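4.3 Comparing fingertips on the drive test

The Drinetti sheet promises a firm hold on "any boxed part". Treat that as a claim to be checked – ours did not survive the first afternoon.

1. Fit the fingertips and tighten the hex screws by hand.
2. Set the grip force to 15 and leave it there for both sets.
3. Close on the edge of the drive, clear of the label.
4. Repeat 11 times, then change to the Zaltitz set.

Note: Špela Perić got different results after a controller restart. Write down every restart.

Caution: do not pull against a latched drive. 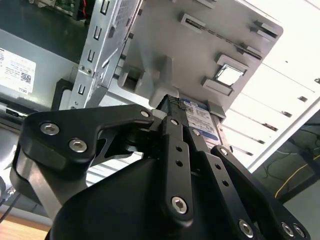
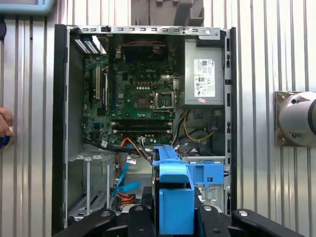 Wrist camera views: fingertips on the drive (first), fingers at the blue bracket (second).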